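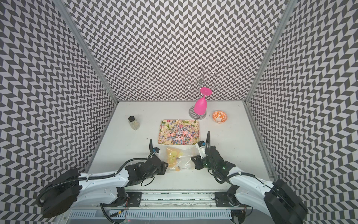 Kapitel 2 behandelt das Verpacken kleiner Gegenstände in durchsichtige Behälter und damit ein Thema, über das in Ratgebern mehr behauptet als geprüft wird. Durchsichtigkeit gilt dort als Vorzug, der keiner Begründung bedarf: Wer sieht, was er hat, findet es auch. Wir halten diesen Satz für voreilig. Ein kleines Glas mit schwarzem Schraubdeckel, gefüllt mit hellen Körnchen, zeigt zwar seinen Inhalt, doch ob es sich um Badesalz, Bastelperlen oder Dekogranulat handelt, muss man trotzdem wissen oder auf ein Etikett schreiben. Beim Beutel kommt hinzu, dass die Folie knittert und spiegelt. Man erkennt dann etwas Gelbes und ein paar dunkle Punkte, und das reicht für eine Vermutung.

2.1 Der Zip-Beutel

Der wiederverschließbare Beutel ist das Lieblingskind der Aufräumliteratur. Der Haushaltskurs Lelbridge empfiehlt ihn für nahezu alles, vom Knopf bis zum Spielzeug, und stützt sich dabei auf eine eigene Umfrage unter 200 Teilnehmenden. Gefragt wurde allerdings nur nach der Zufriedenheit unmittelbar nach dem Einräumen. Wie lange jemand im folgenden Juni nach einem bestimmten Teil suchte, wurde nicht erhoben.

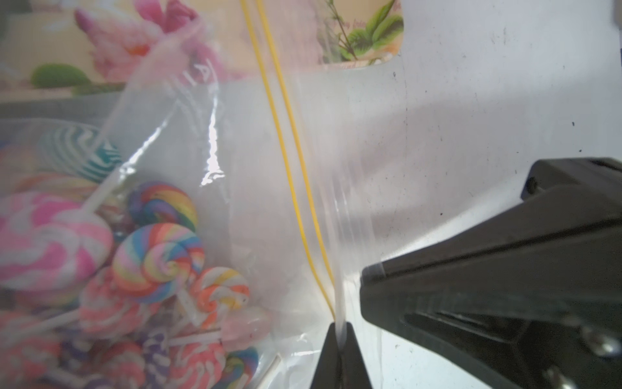

Abb. 2.2 Spirallollis im Zip-Beutel mit gelbem Verschluss

Bunte, gleichartige Teile sind für den Zip-Beutel der günstigste Fall. Hier genügt es, die Gattung zu erkennen. Schwieriger wird es bei gemischten Beständen. Das Lehrmittellager Fumside führte 859 Beutel und gab an, durch die klare Folie auf Etiketten verzichten zu können. Später wurden die Etiketten nachgetragen - in den Unterlagen steht dazu ein einziger Satz.

2.2 Große Beutel und weiche Gegenstände

Plüschtiere gelten als unempfindlich und landen deshalb gern in einem großen Beutel, zusammen mit allem, was noch hineinpasst.
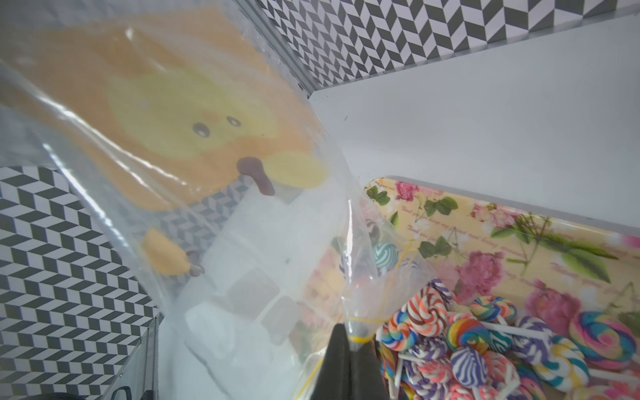 Gegen diese Praxis spricht zunächst wenig, solange der Beutel bald wieder geöffnet wird. Für eine längere Lagerung sind zwei Fragen zu stellen: Ist der Gegenstand vollständig trocken, und lässt sich Kleinzeug daneben wiederfinden, ohne alles auszuleeren? Auch der Verschluss verdient Misstrauen. Ein Gummiband um den gerafften Hals ist schnell angebracht, kann aber mit den Jahren spröde werden. Der Hersteller Vlček verspricht für seine Bänder »dauerhafte Spannkraft«, nennt aber keinen Zeitraum. Solche Angaben sollten Sie in den Übungen dieses Kapitels nicht ungeprüft übernehmen.

Zuletzt aktualisiert: 15. Dezember 2022

Verwandte Abschnitte
Schraubgläser und ihre Beschriftung
Tabletts als Sortierfläche
Bestandslisten: der Fall Pliltard mit 1.947 Einträgen
Spielzeug saisonal einlagern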